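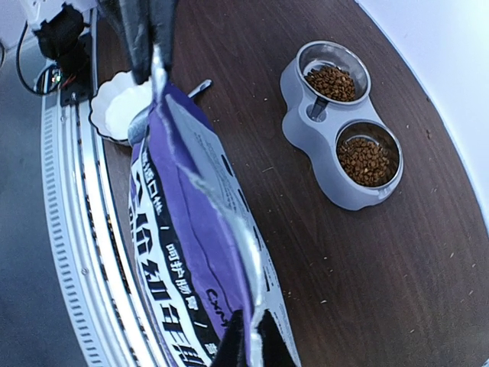
Category: Bench log / Faults and near misses

November 5, 2019. The right arm stalled again today, mid-pour, and I think I've finally got somewhere with it. It's the same fault we logged in July: the Vatix controller trips on following error and the arm just stops where it is. Holding the bag by its silvery edge takes both grippers, so when one arm drops out the other keeps pulling - not good! I hit the stop button before anything tore. 11 runs, 2 trips.

Swapped to the scoop routine after that, at half speed, with the error limit raised to 4,000 counts.

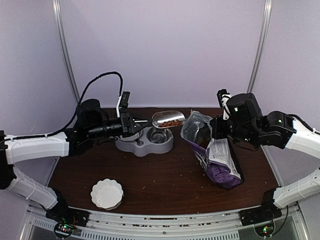 Left arm on the scoop, right arm on the mouth of the bag.

No trips with the scoop, but I don't trust it yet. Raising the limit only hides whatever is dragging, and I've put it back where it was. My money is on the cable at the right wrist (Stostau had one chafe in the same spot). I also want the two stops linked, so that if one arm faults the other lets its motors go soft.
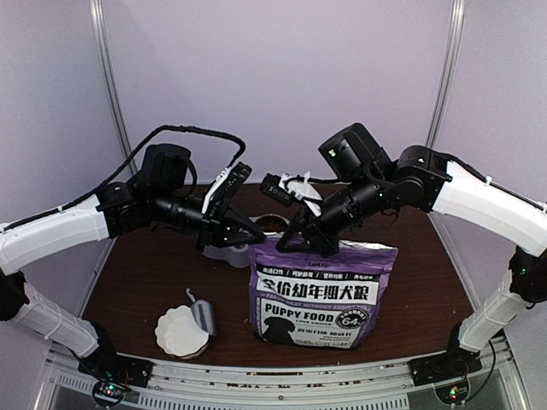

Lý disagrees about going soft, and says an arm that sags with a full scoop is worse than one that holds still. Fair point. Holding position on both, then, and Pedik firmware 17 goes on once I've had that cable off.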